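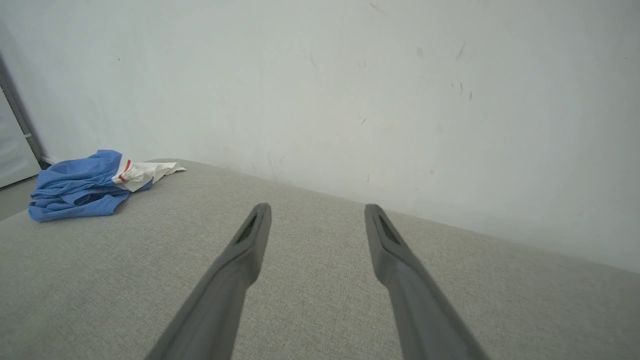
Posted by Manaia Mudgway, 24th December

Kit room help wanted, Clistildale Juniors. Paid, part time, start as soon as you can.

We've got 28 teams now if you count the tots and the walking football lot, and the kit side of things has got away from me. Looking for one person, maybe two sharing, to take on washing, sorting, mending and handing out. Evenings mostly. Some mornings in the holidays if you can manage it.

What the job is

Collecting bags after matches. Washing and drying (machines are at the clubhouse, you don't use your own). Checking for rips, loose numbers, dodgy hems. Folding and bagging by team and size. Keeping the sign-out book up to date, it's a paper book, please don't try and move it to an app, we did that once. Ringing round parents who still have last season's away shirts. There are a lot of them.

Hours and money

6 hours a week in season, bit more in March when the tournament's on. Paid monthly. Ask me for the rate, it's going up in the new year and I don't want the wrong figure on here. Travel money if you live out past Plaltum.

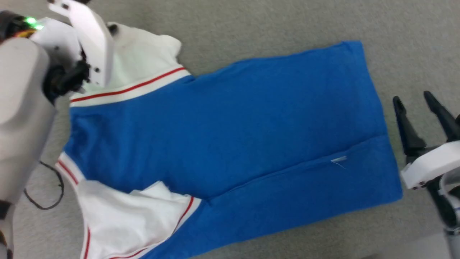
Blue shirt with the striped trim, laid out on the carpet.

Who we want

Somebody who can sew a bit. Doesn't need to be fancy, a straight seam and a patch will do. Able to lift a full kit bag and get it up one flight of stairs, no lift Im afraid. Fine with mud. Fine with under-nines. You don't need to know a thing about football.

Checks are needed as there are children about, we pay for that and help with the forms. Allow four weeks.

Driving would be handy, not a must. The bus stops outside but the last one goes early.

Also wanted: a hand with the spring clear-out

Separate from the job above and unpaid, though there's lunch. We have 60 old shirts to go through before the McPhee Cup and need people for a couple of afternoons. Unpicking badges, pairing up socks, deciding what goes to the rag bin. Over 16s on their own, younger ones with a grown-up. Put "clear out" on your message so I dont mix the two up.

How to apply

No form. A few lines about yourself, which evenings you're free, and the name of someone who'll vouch for you. Drop it through the clubhouse door or leave it behind the counter at Filteck, marked for Manaia. Phone's fine too but I'm slow ringing back over Christmas.

Chats will be in the clubhouse, twenty minutes, tea provided. Bring something you've mended if you like.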